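The second job of a small magazine

For four years I have helped to make a small magazine for people who like old paper. I mean letters, timetables, shop bills, school notebooks, seed catalogs. The magazine is called Zetgate, and very few people read it. I do the proofreading and also the letters page, which I had not asked for. English is my third language, so maybe it is strange that I correct the English of other people, but the editor says that I see mistakes because I read slowly.

I want to write today on indexes. I have been making the index for our back issues since last winter, and it has taken over my evenings in a way that I did not expect.

An index looks like a simple thing. You read the page, you write down the important words, you write the page number beside each word, and later you put everything in order of the alphabet. I believed this for the first week. Then I came to an article on railway timetables in which the author used the word "table" in three meanings, and I had to decide whether a reader who looks for "table" wants the furniture, the printed thing with columns, or the plan of a dinner. I made three entries. Then I removed one of them, and the next day I put it back.

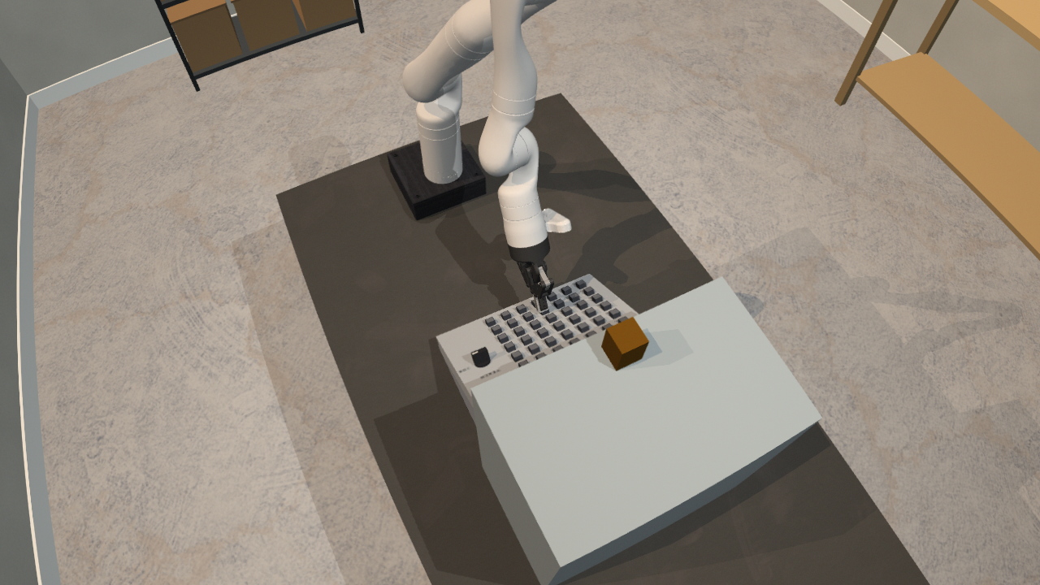 The hardest question is always what a reader will look for. When I index an article on a flour mill, do I put the mill under M, or under the name of the town, or under the name of the family who owned it? The right answer is probably all of them, but an index with everything in it becomes as long as the magazine. I read in an old handbook that the person who makes the index should imagine a tired reader who remembers only one word from the article, and that one word is often the wrong one. I like this tired reader very much. I often am this reader.

The handbook itself I bought by post from a shop in Serard. It was printed in 1874 and it smells like a cellar. The author has strong feelings. He cannot forgive indexes that say "see" and send you to another entry, and that entry says "see" and sends you back again. He gives a whole page to this crime. I laughed, and then I checked my own work and found that I had done it with "ink" and "writing fluids". If you looked up ink, I sent you to writing fluids, and if you looked up writing fluids, you went back to ink. There was no page number anywhere. A person could have stayed there all night.

I work with paper cards. My sister thinks it is foolish, because a computer can sort a list in one second, and she is right that it can. I type everything at the end. But when I have the cards on the kitchen table I can see that I have written "envelope" on one and "envelopes" on another, and on the screen I somehow do not notice this. Also I can take a pack of cards on the bus. At this moment I have 707 cards, and the letter P is by far the thickest. Paper, of course, and then postage, postcards, printers, prices, pencils. The letter X has only one card, and I was so happy to write it that I will not tell you what it says until the index is printed.

Here are some of the decisions I have made. Perhaps they will be useful if you ever do this for a club newsletter or a family history.

Names of places go in as the author wrote them, with the modern name in brackets if I can find it. We had a long article on Huaranga and its school notebooks, and the author spelled the name in two ways on the same page. I wrote to her and she answered very kindly that both were correct and that I should choose. I chose the longer one.

I do not index the advertisements. I regret it a little. The notices on the back pages are often the best part of an issue — a man looking for the other half of a torn map, for example — but they would need another set of cards and I have only one kitchen table.

Pictures get their page number in italics. This was the custom in the handbook and also in the atlas that I used at school, and it is easy to understand without any explanation at the front.

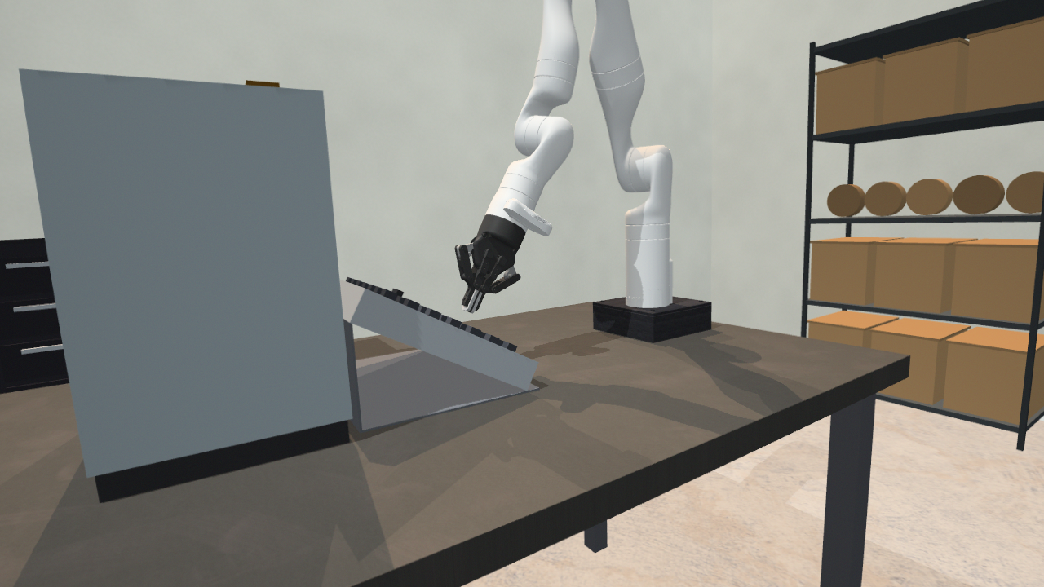
White arm, black gripper, slanted panel.

I do not put "the" at the beginning of anything. It sounds like a small rule, but I had to go through all of the T cards to repair it, and when I finished, there was almost no T left.

Another thing I have learned is that the index shows you what kind of magazine you have been making. We always say that Zetgate is for every kind of old paper. But when I look at the cards, I see that we have printed many, many pages on letters and almost nothing on music. There is one card for "sheet music" and it goes to a footnote. I told this to the editor, who was quiet for a moment and then asked if I would like to write something on music. So now I have a third job. I will have to go to the archive in Pikuvmont, where they keep boxes of dance music from the hotels, and it is open only on two mornings in the week. I am planning the trip for May, when the mountain bus begins again.

I should say something also on mistakes. I have found mistakes in our old issues that I passed myself, when I was new. "Stationary" for "stationery", in a headline, in large letters. It is painful to write the card for an article with your own mistake in the title. I asked the editor if I should index it with the correct spelling or as it was printed. We decided on the correct spelling, and I admit that I was glad.

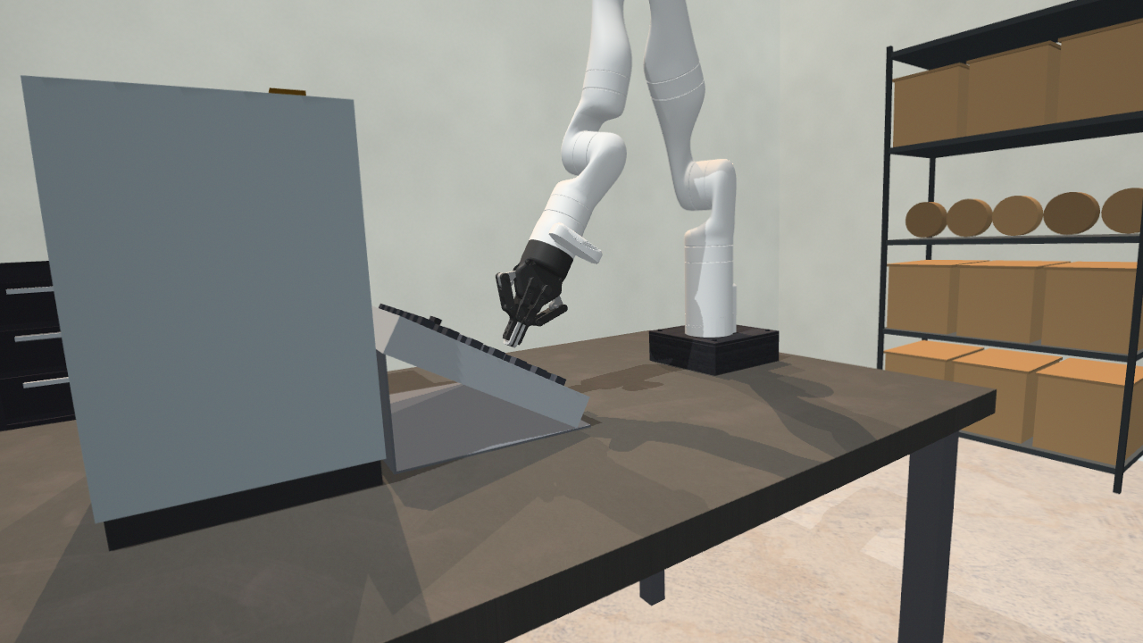
The arm on its square black base, with a pale gray wall behind.

My plan now is to finish the letters S to Z before the trip and to type everything when I come back. Then a second person must check it, and this cannot be me. If you pick twenty entries from anywhere in the list and all twenty send you to the right page, the handbook says, you may sleep. If even one is wrong, you must pick twenty more. I tried it last night with the letter C. I found "calendars" with a page number from an issue that does not have so many pages. I looked for the correct one until very late, and it was on the page just before "candle wrappers", where I had walked past it several times.

If you have old issues of Zetgate in which somebody has written corrections by hand, please write to me. I would like to see them, even if they are rude. I am especially looking for the second issue, because my own copy has lost its last page, and I have a card for "sealing wax" that still has an empty space where the number should be.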